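제4장 낚싯줄과 매듭

낚시에서 물고기와 사람을 잇는 것은 줄 한 가닥이다. 낚싯대와 릴은 힘을 나누어 받고 바늘은 입에 걸리지만, 그 힘을 처음부터 끝까지 전달하는 것은 줄이다. 초보자가 고기를 놓치는 원인을 따져 보면 대나 릴의 고장보다 줄이 끊어지거나 매듭이 풀린 경우가 많다. 이 장에서는 줄의 재질과 굵기, 목줄을 쓰는 까닭, 기본 매듭, 줄의 보관과 교체를 차례로 다룬다. 채비 전체의 구성은 다음 장에서 다시 설명하므로 여기서는 줄 자체에 집중한다.

학습 목표

나일론줄, 플루오로카본줄, 합사의 성질을 비교하여 설명한다.
낚시 장소와 대상 어종에 맞는 줄의 굵기를 고른다.
원줄과 목줄의 역할을 구분한다.
클린치 매듭, 팔로마 매듭, 직결 매듭을 묶고 강도를 점검한다.
줄의 마모를 확인하고 교체 시기를 판단한다.

주요 용어

원줄, 목줄, 호수, 파단 강도, 매듭 강도, 신장률, 비중, 줄꼬임, 드랙, 밑줄

4.1 줄의 재질

오늘날 민물과 바다에서 쓰는 낚싯줄은 크게 세 종류로 나뉜다.

나일론줄은 가장 널리 쓰인다. 값이 싸고 부드러워 다루기 쉬우며 매듭이 잘 조여진다. 잘 늘어나는 성질, 곧 신장률이 높은 점은 장점이자 단점이다. 고기가 갑자기 힘을 쓸 때 줄이 늘어나며 충격을 받아 주지만, 같은 이유로 먼 곳의 약한 입질은 손끝까지 잘 전해지지 않는다. 나일론은 물을 조금씩 흡수한다. 오래 물에 담가 두면 강도가 떨어지고, 햇빛에 오래 두면 표면이 거칠어진다. 처음 배우는 사람은 나일론줄로 시작하는 것이 무난하다.

플루오로카본줄은 나일론보다 단단하고 비중이 높다. 물에 넣으면 가라앉고, 굴절률이 물에 비교적 가까워 물속에서 눈에 덜 띈다고 알려져 있다. 쓸림에 강하여 바위나 굴 껍데기가 많은 곳에서 목줄로 쓰기에 좋다. 다만 뻣뻣해서 굵은 줄은 스풀에서 풀려 나오려는 힘이 세고, 매듭을 마른 상태로 급하게 조이면 마찰열로 약해지기 쉽다. 값도 나일론보다 비싸다.

합사는 가는 섬유 여러 가닥을 꼬거나 엮어 만든 줄이다. 흔히 쓰는 루어용 합사는 폴리에틸렌 섬유를 엮은 것으로, 4가닥과 8가닥 제품이 대표적이다. 같은 굵기의 나일론줄보다 훨씬 강하고 거의 늘어나지 않아 입질이 또렷하게 전해진다. 가는 줄을 쓸 수 있으므로 멀리 던지기에도 유리하다. 그러나 날카로운 모서리에 쓸리면 쉽게 끊어지고, 바람이 불면 엉키기 쉬우며, 매듭이 미끄러지는 일이 잦다. 합사를 원줄로 쓸 때 끝에 플루오로카본이나 나일론 목줄을 잇는 것은 이런 약점을 보완하기 위해서다.

가닥 수가 많은 합사는 표면이 매끄러워 가이드를 지날 때 소리가 작고 저항이 적다. 가닥 수가 적은 합사는 한 가닥이 상대적으로 굵어 쓸림에 조금 더 잘 견딘다. 어느 쪽이 낫다고 잘라 말할 수 없으며, 바닥이 거친 곳인지 멀리 던져야 하는 곳인지를 먼저 생각해야 한다.

4.2 굵기와 강도

우리나라와 일본에서는 줄의 굵기를 호수로 나타낸다. 호수가 커질수록 줄이 굵어지고 강도도 높아진다. 미국식 표기에서는 파단 강도를 파운드로 적는다. 수입 제품에는 두 표기가 함께 적힌 경우가 많으나, 재질이 다르면 같은 호수라도 강도가 같지 않다. 합사 2호와 나일론 2호를 같은 줄로 생각해서는 안 된다.

파단 강도는 매듭이 없는 줄을 곧게 당겼을 때의 값이다. 실제 낚시에서는 반드시 매듭이 생기고, 줄은 매듭 부위에서 가장 약하다. 줄의 굵기를 고를 때는 포장에 적힌 숫자보다 매듭을 묶은 뒤의 강도를 기준으로 삼아야 한다. 줄을 잡아당겨 시험할 때는 맨손에 감지 않는다. 가는 합사는 살을 쉽게 벤다.

굵은 줄이 늘 안전한 것도 아니다. 줄이 굵으면 물의 흐름과 바람을 많이 받아 채비가 떠밀리고, 가벼운 미끼는 부자연스럽게 움직인다. 대의 허용 범위를 넘는 줄을 쓰면 밑걸림이 생겼을 때 줄보다 대가 먼저 부러질 수 있다. 대의 손잡이 위쪽에는 대개 적정 줄 굵기와 루어 무게가 적혀 있다. 이 범위 안에서 고르는 것을 원칙으로 한다.

보기로 Lunley 저수지의 배스 낚시를 생각해 보자. 이 저수지는 동쪽 기슭에 물에 잠긴 나무가 많고 서쪽은 자갈 바닥이 완만하게 이어진다. 서쪽에서 작은 루어를 천천히 끌 때는 나일론 8파운드면 대체로 충분하다. 동쪽 나무 사이로 루어를 넣을 때는 고기가 가지를 감고 들어가므로 더 굵은 줄이 필요하다. 같은 날 같은 어종을 노리더라도 자리에 따라 줄이 달라진다.

4.3 원줄과 목줄

원줄은 릴에 감겨 있는 긴 줄이고, 목줄은 원줄 끝에서 바늘이나 루어까지 이어지는 짧은 줄이다. 찌낚시에서는 도래를 사이에 두고 잇는 경우가 많고, 루어낚시에서는 두 줄을 직접 묶는 경우가 많다.

목줄을 따로 쓰는 까닭은 세 가지로 설명할 수 있다. 먼저 대상어의 이빨과 아가미 덮개, 바닥의 돌에 가장 많이 쓸리는 부분이 바늘 가까이에 있다. 이 부분만 자주 바꾸면 원줄을 오래 쓸 수 있다. 다음으로 목줄을 원줄보다 약하게 쓰면 밑걸림이 생겼을 때 목줄에서 끊어져 잃는 줄이 짧아진다. 물속에 남는 줄은 새와 물고기의 몸에 감기므로, 줄을 적게 잃는 것은 비용만의 문제가 아니다. 끝으로 맑은 물에서 원줄보다 눈에 덜 띄는 줄을 미끼 가까이에 둘 수 있다.

목줄의 길이는 낚시 방법에 따라 다르다. 흐름이 빠르고 고기의 활성이 높으면 짧게, 흐름이 느리고 고기가 예민하면 길게 쓴다. 합사에 목줄을 이어 던질 때는 이음 매듭이 가이드에 걸리지 않는지 확인한다. 매듭이 크다면 던지기 전에 매듭을 가이드 밖으로 내어 둔다.

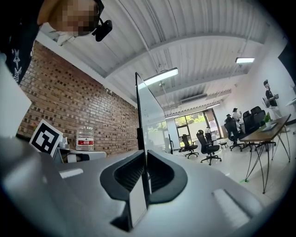
합사를 원줄로 쓸 때 스풀에 바로 감아도 되는가?

스풀이 매끄러운 금속이면 합사 전체가 헛돌 수 있으므로 먼저 나일론 밑줄을 몇 바퀴 감고 그 위에 합사를 잇는다. 스풀에 고무 띠가 둘러져 있는 제품은 밑줄 없이 감아도 되지만, 줄의 양이 스풀에 비해 적다면 밑줄로 높이를 맞추어야 멀리 던질 수 있다.

4.4 줄 감기

릴에 줄을 감을 때는 일정한 힘으로 당기며 감는다. 느슨하게 감긴 줄은 던질 때 여러 가닥이 한꺼번에 풀려 나와 엉킨다. 합사는 특히 단단히 감아야 한다. 느슨하게 감긴 합사는 큰 고기가 당길 때 아래층으로 파고들고, 다음에 던질 때 그 자리에서 줄이 멈춘다.

스피닝릴에서는 줄이 감기는 방향과 풀리는 방향을 살핀다. 줄이 든 새 스풀을 바닥에 눕혀 놓고 감다가 줄이 꼬이면 스풀을 뒤집어 본다. 베이트릴에서는 새 스풀을 연필 같은 막대에 끼워 굴러가게 하면서 감는다. 감는 양은 스풀 가장자리보다 조금 낮은 데까지로 한다. 지나치게 많이 감으면 줄이 저절로 흘러내리고, 너무 적으면 가장자리에 닿는 저항 때문에 거리가 줄어든다.

스풀 표면이나 설명서에는 감을 수 있는 줄의 양이 굵기별로 적혀 있다. 강과 저수지의 루어낚시에서는 줄을 끝까지 쓰는 일이 드물어, 300미터짜리 합사 한 통을 사서 릴 두 대에 나누어 감는 사람도 많다. 바다의 배낚시에서는 수심과 조류를 함께 생각하여 넉넉하게 감는다. Clotport 앞바다처럼 조류가 빠른 곳에서는 줄이 비스듬히 흘러 실제 수심보다 훨씬 많은 줄이 나간다.

4.5 기본 매듭

매듭의 종류는 많지만 처음에는 적은 수를 정확하게 익히는 편이 낫다. 이 책에서는 바늘이나 도래를 묶는 매듭 둘과 줄끼리 잇는 매듭 하나를 다룬다.

클린치 매듭은 나일론줄에 알맞다. 줄 끝을 바늘귀에 꿰고 원줄에 다섯 번 정도 감은 다음, 바늘귀 바로 위에 생긴 고리로 줄 끝을 넣는다. 이때 생긴 큰 고리에 줄 끝을 한 번 더 통과시키면 개량 클린치 매듭이 된다. 줄을 물이나 침으로 적시고 천천히 조인다. 감긴 줄이 서로 겹치지 않고 나란히 놓여야 제 강도가 나온다.

팔로마 매듭은 방법이 간단하고 합사에도 쓸 수 있다. 줄을 두 겹으로 접어 바늘귀에 꿰고, 두 겹인 채로 느슨하게 한 번 묶는다. 끝에 생긴 고리 속으로 바늘이나 루어 전체를 통과시킨 뒤 조인다. 루어가 크면 고리를 넉넉하게 잡아야 한다. 어두운 곳에서도 손의 감각만으로 묶을 수 있어 밤낚시에 편리하다.

직결 매듭은 원줄과 목줄을 잇는 매듭을 통틀어 이르는 말이다. 그 가운데 더블 유니 매듭은 두 줄을 나란히 겹쳐 놓고 한쪽씩 상대 줄을 감아 묶은 다음, 양쪽 원줄을 당겨 두 매듭을 맞붙인다. 합사 쪽은 미끄러지기 쉬우므로 감는 횟수를 늘려 8회로 하고, 목줄 쪽은 그보다 적게 감는다. 더 가는 이음이 필요하면 FG 매듭을 쓰지만, 이는 손에 익기까지 시간이 걸리므로 제9장에서 따로 다룬다.

어떤 매듭이든 다 묶은 뒤에는 남은 줄을 바짝 자르지 말고 조금 남긴다. 그다음 바늘을 집게로 잡고 힘 있게 당겨 본다. 이때 풀리거나 끊어지는 매듭은 물속에서도 버티지 못한다. 조인 뒤에 줄이 하얗게 변했거나 구불구불해졌다면 열을 받은 것이니 잘라 내고 다시 묶는다.

4.6 드랙과 줄의 관계

드랙은 일정한 힘 이상이 걸리면 스풀이 미끄러지며 줄을 내어 주는 장치이다. 줄의 굵기를 정한 다음에는 드랙을 그 줄에 맞추어야 한다. 일반적으로 줄 강도의 4분의 1에서 3분의 1 정도에서 풀리기 시작하도록 맞춘다. 저울에 줄을 묶고 대를 세워 당기면서 눈금을 읽으면 정확하다. 저울이 없을 때는 손으로 당겨 보되, 한꺼번에 툭툭 끊기듯 나오지 않고 부드럽게 풀리는지를 본다.

잘 늘어나지 않는 합사를 쓸 때는 드랙의 역할이 더 크다. 줄이 받아 주지 못하는 충격을 대와 드랙이 나누어 받아야 하기 때문이다. 나일론줄을 쓰던 습관대로 드랙을 조여 두면 챔질 순간에 매듭이 터지거나 바늘이 입에서 빠진다.

4.7 점검과 교체

낚시를 시작하기 전과 고기를 올린 뒤에는 바늘 위쪽 줄을 손가락 사이에 끼우고 훑어 본다. 까칠한 곳이 느껴지면 그 위에서 잘라 다시 묶는다. 밑걸림을 세게 당겨 빼낸 뒤에도 마찬가지이다. 겉으로는 멀쩡해도 매듭이 이미 약해졌을 수 있다.

바다에서 쓴 줄은 민물로 소금기를 씻어 그늘에서 말린다. 차 안에 오래 두지 않는다. 특히 8월의 차 안은 온도가 매우 높아 나일론줄이 빨리 상한다. 합사는 색이 바래더라도 바로 약해졌다고 볼 수는 없으나, 표면에 보풀이 일었다면 그 부분을 잘라 낸다. 앞쪽만 상했다면 줄을 통째로 뒤집어 감아 안쪽의 새 줄을 앞으로 쓸 수 있다.

낚시 일지에 줄을 감은 날과 출조 횟수를 적어 두면 교체 시기를 판단하기 쉽다. 나일론줄은 출조 횟수가 10회를 넘으면 상태와 관계없이 바꾸는 것을 권한다. 쓰고 난 줄은 물가에 버리지 말고 짧게 잘라 집으로 가져온다. 긴 채로 쓰레기봉투에 넣으면 수거 과정에서 새나 짐승의 발에 감길 수 있다.

생각해 볼 문제

나일론줄의 신장률이 높은 점이 유리한 낚시와 불리한 낚시를 각각 들어 보아라.
목줄을 원줄보다 강하게 썼을 때 밑걸림에서 어떤 일이 생기는지 설명하여라.
자기가 자주 가는 낚시터의 바닥과 물색을 적고, 그에 맞는 원줄과 목줄을 골라 보아라.
클린치 매듭을 마른 줄과 적신 줄에 각각 묶어 당겨 보고 차이를 기록하여라.

다음 절에서는 Lozano 강 하구의 농어 낚시를 사례로 삼아, 밀물과 썰물에 따라 목줄의 길이를 바꾸어 가는 과정을 살펴본다.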